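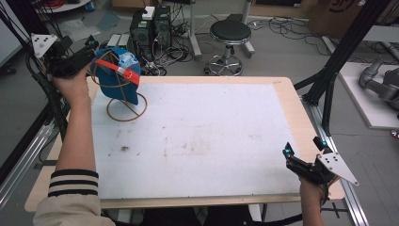

Blue cap and wire hat stand on the worktable.

3. Sending your work to the magazine

Tomdale is the submissions system for the Prustport nature and arts magazine. Before you start, sign in with your User name and check that your profile shows the name you want printed.

1. Open the Submissions page and choose New entry.
2. Pick a category: Poem, Essay, Drawing or Photograph. You can't change this once the entry has been sent.
3. Type a title and, if you like, a short note on the place or species that prompted the work.
4. Add your file. Essays and poems go in as text documents. Artwork must be no larger than 30 MB.
5. Choose Preview. Line breaks in poems sometimes shift, so read every page.
6. Choose Send. A receipt number appears at the top of the screen.

Note: Each person may send up to 3 entries per issue. Drafts are not counted.

Note: Drafts are kept for 33 days after the last change and are then deleted.

Caution: Withdrawing an entry removes the file and any editor's comments. Save a copy first.

If no receipt number appears after 2 minutes, go to My entries before sending again. An entry marked Received has gone through. One marked Waiting can be opened and sent again from step 5.

For print sizes and colour settings, see the Talukder layout guide under Help.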